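Week 3 handout: Learning to grasp from a head camera
Jan 29, 2021

Okay, so picking up from where the lecture ran out of time. We had just gotten to the part where the policy looks great on the training table and then falls apart when you shift everything over a few inches, and a bunch of you stayed behind to ask why. I promised I'd write it up properly, so this is me doing that (it's a bit longer than I meant it to be, sorry!).

Quick reminder of the setup. We're doing behavior cloning with two multi-fingered hands. A person drives the hands, we record what the head camera sees and where every joint goes, and then we train a network to guess the next chunk of joint positions from the current picture. That's really the whole method. No reward, no simulator, no fancy planning. The Koltville set, which is the one you'll use for the homework, has 3000 demonstrations in it, and the Bowen set is the smaller one we looked at on the slides.

The first thing I want you to get comfortable with is the idea of drift. Your network makes a tiny mistake, so the hand ends up somewhere the demonstrator never put it. Now the camera sees something a little unfamiliar, the next guess is a little worse, and off you go. By the time the fingers are near the cup, the policy may be looking at a view that isn't in the data at all. I love this example because the training loss can look beautiful the whole time! You can stare at that curve all afternoon and it won't warn you.

Chunking helps a lot here. If you predict one step at a time, you get a fresh chance to go wrong at every step. If you predict a longer stretch and play it out, the motion stays smoother and there are fewer of those chances. The price is that the hand is moving half blind while the chunk plays, so if the cup gets bumped, it won't notice until the next picture comes in. We'll try a few chunk lengths in the homework and you can see where it starts to hurt.
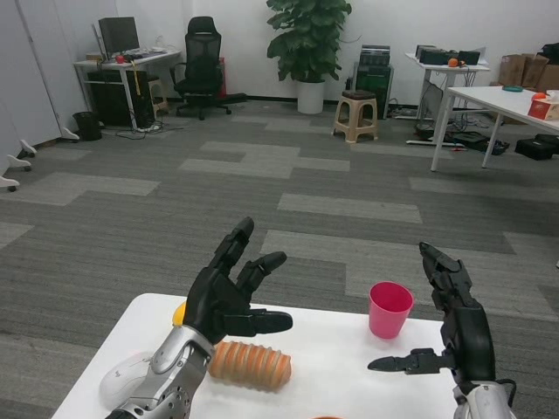
The second thing is clutter, and I think people underrate it. When you train with only the target on the table, the network has no reason to learn what the target is. It can get by with "go to the blob." Put a ball, a roller and a mouse out there too and suddenly "the blob" isn't good enough, so it has to learn something about shape and color. The background matters in the same way. A network will happily lock onto a chair or a plant if the chair or the plant happens to tell it where the head is pointing, and then somebody moves the chair over the weekend and your success rate drops for no reason you can see in the code.

The third thing is the hands themselves. With a simple two-finger gripper, being off by a little is often fine, you just close and hope. With this many joints there are lots of ways to hold a cup, and different demonstrators like different ones. Some wrap all the fingers around it, some pinch near the rim. If you train with plain squared error, the network tends to average those, and the average of two good grasps can be a really bad grasp! This is why the Urkden baseline models a whole spread of possible actions and then samples one. Please read that part of the notes twice, it's the part everybody gets mixed up on the homework.

Now the result I rushed through at the end. With the full Koltville set, chunked actions and cluttered tables, our policy got the cup on 73 percent of trials. Same network, same amount of data, but clean tables only, and it did noticeably worse as soon as we tested it with other objects around. On clean test tables the two were close enough that I wouldn't bet on either one. So be careful about what you test on. If I'd only shown you the clean tests, you'd have gone home thinking clutter made no difference.

A fair question from the back row was whether this is just a matter of more data. Partly, yes. But 5 copies of nearly the same demonstration don't buy you much, and I'd take a smaller set with real variety in it over a giant one where the cup never moves.

For next time

Train the chunked policy on the Koltville set with 3 different chunk lengths, keeping everything else fixed. Plot training loss and held-out loss on the same axes.

Pick one failed rollout and write a paragraph on where you think the drift begins. Point to the step. "It missed the cup" isn't enough!

Split your held-out data by demonstration and never by single picture. Neighboring pictures look nearly identical, and if you mix them your held-out numbers will be way too nice.

Code and plots go in one zip file. If your training run dies halfway, hand in what you have with the log and we'll look at it together in office hours.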